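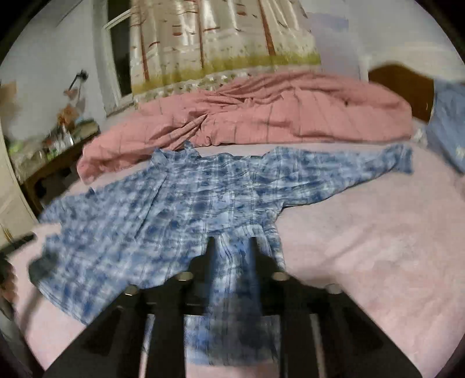
Blue checks on pink: the long-sleeved shirt laid out flat on the bed, duvet shoved up towards the headboard.

Life & Style > At Home > Wardrobe

Last updated: 21/02/2020

Fold it on the bed

I own an ironing board and I own a perfectly good table, and I still fold every shirt I have on the bed. My mother did it, my sister does it, and when I confessed as much to Anselmo Pacheco, who ran the laundry counter at Medeiros for years, he just laughed and said he did too. A bed is wide! You can get both sleeves out without knocking over the fruit bowl.

Long sleeves are the bother, of course. T-shirts I could do in my sleep, but a proper button-up has a collar, cuffs and a mind of its own, and for most of my adult life mine went into the drawer as a sort of loose parcel. Then I spent a wet week in June going through the whole wardrobe (7 bin bags to the charity shop, I'm still proud) and decided I'd learn to do it decently.

Anselmo's way goes like this. Shove the duvet up out of the road, don't bother making the bed first. Do up the top button, the middle one and the bottom one, then lay the shirt face down with the collar pointing at the pillows. Now smooth it from the middle outwards with flat hands. He's very firm on this bit, and he's right, as a crease you leave in now will be there on Monday morning when you're late. Fold one side in towards the centre, bring the sleeve straight back down along the fold, do the same on the other side, then take the hem up in two goes.

Checks make it much easier, I've found. You've got lines to follow, so you can see straight away if a side has gone in crooked. Plain white is a nightmare and I hang those.

I did try one of those plastic folding boards, the Plurkier, which a friend swears by. It's fine, but it lives behind the wardrobe now and I keep forgetting it's there. The drawer dividers from Plustar were money much better spent. My shirts stand up in a row, on their folded edges, and I can pull out the blue one without the rest coming with it.

My sister still rolls hers. We've agreed not to discuss it at Sunday lunch.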